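Section 4: Setting up the Bonari letter board

4.1 Before you start
Allow the board to stand unpacked in the room overnight. Check the contents against the packing slip. If anything is missing, contact Revdale spares and quote part code 171.

4.2 Fixing the board
1. Choose a flat, sound wall away from radiators and direct sunlight.
2. Mark the four fixing points using the paper template.
3. Drill and plug each point. Use the plugs supplied for masonry only.
4. Hang the board on the two upper screws and check the level.
5. Fit the two lower screws. Do not overtighten — the backing will pull out of shape.

CAUTION: Check for cables and pipes before drilling.

4.3 Arranging the letters
Plan the wording on paper first. Short words read better from across a classroom, and a wide gap between lines helps younger children. Start each line from the left and work across.
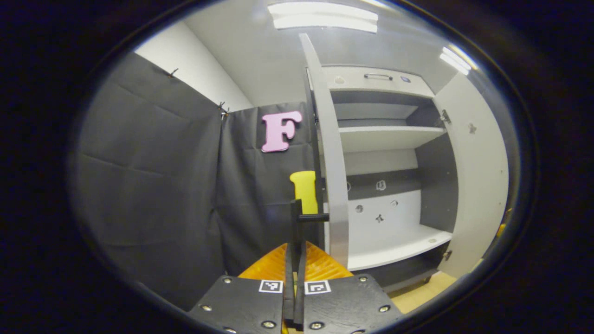

Press each letter at its centre, never at a thin stroke or corner. To move a letter, lift it clear of the board before placing it again. Sliding wears the surface and leaves marks.

NOTE: The fixing pads are rated for 1,000 placements. Replacement pads are sold in packs of 27.

4.4 Cleaning
1. Remove all letters.
2. Wipe the board with a dry cloth. Do not use solvent or spray polish.
3. Wash foam letters by hand in lukewarm water and lay them flat to dry.
4. Leave the letters off the board until they are fully dry.

WARNING: Small letters are a choking hazard. Store them out of reach of children under three.

For storage between terms, see section 5.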